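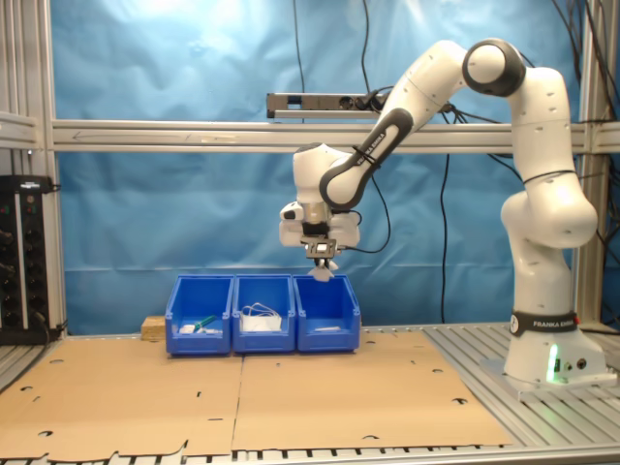
Can a robot do ordinary chores yet, at home or in a workshop?

Some of them, if the job is narrow and the things being handled don't change much. Floors, lawns and pool walls are pretty well sorted. Picking up mixed bits and pieces and putting each one where it belongs can be done slowly, with somebody nearby. Laundry, dishes and a kid's bedroom are still mostly yours.

Home and Shed Automation > General chat > Are we there yet? Chores thread

wattlebench
Posted 7:42 pm

That's my short answer to the question I get at every family barbecue, so I thought I'd put it up here and let you lot pull it apart. I've been following this stuff since I was soldering line followers at the kitchen table, and I reckon the last few years have been the most fun yet. We've gone from arms that needed every part in exactly the right spot to arms that will have a decent go at whatever is lying there. That's huge!

What chore would you hand over first, and what do you think is still miles away? Shed jobs count. So does anything boring at work.

gumtree_gantry
Posted 7:58 pm

Mower and vac here, both going strong. The vac is a Panar and it's the best $687 I've ever spent, even allowing for the day it ate a shoelace and dragged the shoe down the hall. First thing I'd hand over next is unpacking the groceries. I don't mind shopping, I don't mind cooking, but the bit in between with the bags all over the floor does my head in.

Miles away: fitted sheets. I can't fold one either so maybe that's not fair.

slowcooker_sam
Posted 8:11 pm

I'll be the grump. "Have a decent go" is doing a lot of work there, wattlebench. My dishwasher doesn't have a decent go. I load it, push the button, walk off. If I have to stand next to a machine while it puts my socks away then I'm still doing the socks, just slower and with a power bill.

Happy to be wrong. I just want someone to show me a chore that somebody has properly handed over, other than floors.

wattlebench
Posted 8:20 pm

Fair cop on the wording! But your dishwasher had a big head start. The box, the racks and the spray arms were all designed around the job, and you still do the fiddly part, the loading. Loading is the bit I'm excited about. Take a bench of mixed odds and ends and a row of bins. No one has built a special machine for that because the stuff is different every time, and yet it's half of what "tidying up" means.

quokka_cnc
Posted 8:34 pm

Shop-floor view, for what it's worth. I'm at a small packing outfit called Fliston, mostly kits, so lots of little things into lots of little trays. We had a trial cell from Tredach in last winter. The boxes it was brilliant on from the first morning. Cartons, tubs, bottles with a flat side, no dramas. Then we gave it soft packets and the mood changed a bit.
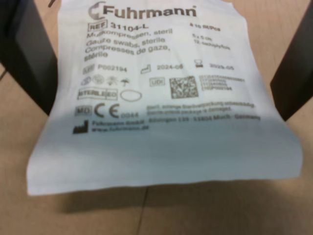
Soft packaging is where I'd point anybody who wants to know how far along we are. A carton tells the machine where it is and how big it is and it stays that way. A packet changes its mind the moment you lift it. Have a look at how those gauze swabs hang there with the top edge held between the two fingers and the bottom half curling forward — the swabs are only 5 x 5 cm according to the print, so it's hardly a big heavy thing, and you've still got a droopy flap to plan around. If you're dropping it in a bin, who cares. If it has to go flat into a slot with the label up, you care a great deal. Our trial got the bins going nicely and we never got the slots to a point where I'd leave it alone over smoko.

I should say I came away keen, though. Four of us on the bench were dead against it at the start and three wanted it back when it left.

slowcooker_sam
Posted 8:41 pm

What did the fourth one say?

quokka_cnc
Posted 8:43 pm

That it was in the way of the kettle.

mudguard_flap
Posted 8:59 pm

Love this thread. I want to push on the packet thing though, because I think quokka is being a bit hard on it. The label is printed on one side. REF, lot, expiry, the little square code, all of it facing the same way. If a camera can read that while the packet is in the air then you know what it is, when it goes off and which way is up, all in one go. People at our stores counter squint at those dates all day and get them wrong after lunch. I'd take a slow arm that never misreads a date!

gumtree_gantry
Posted 9:06 pm

Never is a big word. Anything shiny or crinkled and the scanner at my local supermarket has a meltdown, and that's with me flattening the packet out for it.

mudguard_flap
Posted 9:09 pm

OK, rarely misreads. And you can give it another look from a different angle, which I've never seen a tired person bother with at 4:30 in the afternoon.

tin_lid_toni
Posted 9:22 pm

Home carer here, not a robot person, but I lurk because of the mowers. Reading all this and thinking about the cupboard at one of my clients' places. Dressings, tape, gloves, creams, all chucked in together, and every visit starts with me digging. If there was something that would just sort that lot back into tubs overnight I'd be over the moon. Doesn't need to be quick. It's got till breakfast.

Is that the sort of thing people mean, or is it too hard because everything's a different shape?

wattlebench
Posted 9:31 pm

Toni, that is EXACTLY the sort of thing, and you've put your finger on the part I get most excited about, the overnight bit. We keep comparing these machines with a person going flat out and they look hopeless. Compare them with a cupboard that doesn't get sorted at all and they look terrific. Slow is fine when you're asleep.

Tubs help too. A wide open bin is very forgiving. You let go somewhere over the middle and gravity does the last part.
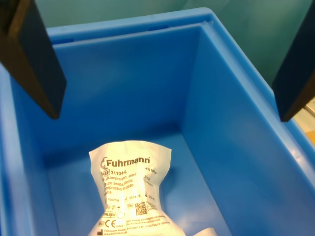

The other thing in your favour is that the sorting only has to be by kind. Dressings in one, tape in another. You aren't asking for everything lined up like a shop shelf. Put the tubs in the same spot each time, keep the lighting steady, don't pile the stuff too deep, and I think a patient arm would get through most of a cupboard like that. What I wouldn't promise is the last few things. There's always one tube of cream jammed under everything, or a roll of tape that has stuck itself to a glove.

slowcooker_sam
Posted 9:40 pm

And the last few things are the ones Toni will be digging for.

Also "keep the lighting steady, don't pile it too deep, tubs in the same spot" sounds a lot like tidying up so the robot can tidy up. I had the same thing with the vac. I pick up the floor so it can do the floor.

gumtree_gantry
Posted 9:44 pm

But your floor's tidier, isn't it.

slowcooker_sam
Posted 9:45 pm

I refuse to answer that.

quokka_cnc
Posted 9:57 pm

Sam has a point about the prep and I don't think we should wave it off. When the Tredach cell was in, the arm was the easy part to live with. What took the time was everything around it. Where the bins sat. Who topped up the infeed. What happened when something landed half on the rim. We ended up with tape marks on the bench and a laminated sheet. Worth it for us. For one cupboard in one house, I'm not so sure yet.

On dropping things into open bins, agreed, it's the friendliest finish there is. The catch is what you get afterwards. A limp packet lands however it likes, so if the next step is a person grabbing it, great, and if the next step is another machine you've just handed it a harder pick than the first one. A crumpled pouch at the bottom of a deep bin is a rotten target. The fingers have to get down past the walls, and there isn't much sticking up to grab.

mudguard_flap
Posted 10:04 pm

Suction for that?

quokka_cnc
Posted 10:08 pm

Tried it. Good on smooth film, useless on anything papery with creases, at least with the cups we had. A different cup might do it. I'd also be careful poking at sterile packs in general. The one in the photo upthread has the usual line about being sterile as long as the package is undamaged, so a grip that's a touch too keen has turned a good swab into a rag. Squeezing gently and holding on firmly are two different skills and you want both.

tin_lid_toni
Posted 10:15 pm

Ooh, good point about the packs. We bin anything with a split in it. So it would need to be gentle, and I'd want to check them in the morning anyway, at least for the first while.

Still keen!! What would something like this cost me, or is that a rude question?

mudguard_flap
Posted 10:26 pm

Not rude. There's a hobby arm from Ekpo at $2669 that a few people on here have on their benches. It'll lift a packet of dressings no worries. What you don't get for that is the brains, the cameras or a stand, and you'd be spending your weekends on it. Lovely way to spend a weekend if you're me. Possibly not if you're you.

slowcooker_sam
Posted 10:31 pm

That's a lot of money for a cupboard. You could buy a label maker and a very nice set of tubs and have enough left over for a holiday.

wattlebench
Posted 10:38 pm

You could, and for one cupboard today I'd tell Toni to do that. I'm not trying to sell anyone an arm. But I remember when a robot vac was a silly toy that bumped into the skirting board till the battery went flat, and now gumtree's mum has one. I'd love to see a proper go at that dressings cupboard, start to finish, with a real mess in it and no one nudging things into place.

So here's a friendly challenge. I've got an arm in the shed and a long list of excuses. I'll mix up a tub of first aid bits, gauze, tape, gloves, the lot, and let it sort overnight into three bins. I'll post whatever's there in the morning, including what's on the floor. Give me till November.

quokka_cnc
Posted 10:41 pm

In. Soft packets only, no cheating with boxes.

slowcooker_sam
Posted 10:44 pm

Put a sock in it. I mean a sock in the tub, as a test item.

gumtree_gantry
Posted 10:46 pm

And a fitted sheet.

tin_lid_toni
Posted 10:52 pm

I'll write you a list of what's really in there. Fair warning, there's a teaspoon and I've got no idea why.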